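Home | Projects | Reports | Archive

Lane Following on the Grovent Rover: Does the Tracker Earn Its Keep?
Brenda Oakley, 11th November

Our team took over the Tindall lane code hoping to prove it was ready for longer drives. I don't think it is. We replayed 223 logged frames and compared its output with lines drawn by hand. It found a lane in 166 of them, and the old README calls that a pass. I'd call it a start. Stuart Marsden lowered the contrast threshold to 50 and the number went up, but so did false hits on patched asphalt — we put the setting back to 68.

The planner worries me more. It takes whatever line it gets and steers by it, with no check on how sure the detector was. Two lines that disagree are simply averaged.

Confidence scoring is the part I would rewrite first. At the moment a line gets its score from length alone, so one long stripe can outvote everything else. On an open road the white line at left is bold and easy, while the pale marking near the center barely shows against the reddish-brown surface. I would want the second one reported as weak, and the sandy edge on the right used as a backup.

Comments (2)

rorwood_lab: Did you try it without the averaging step?

S. Marsden: Only on the short log. Worse in turns, same on straights. 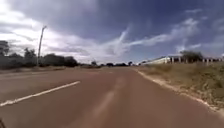
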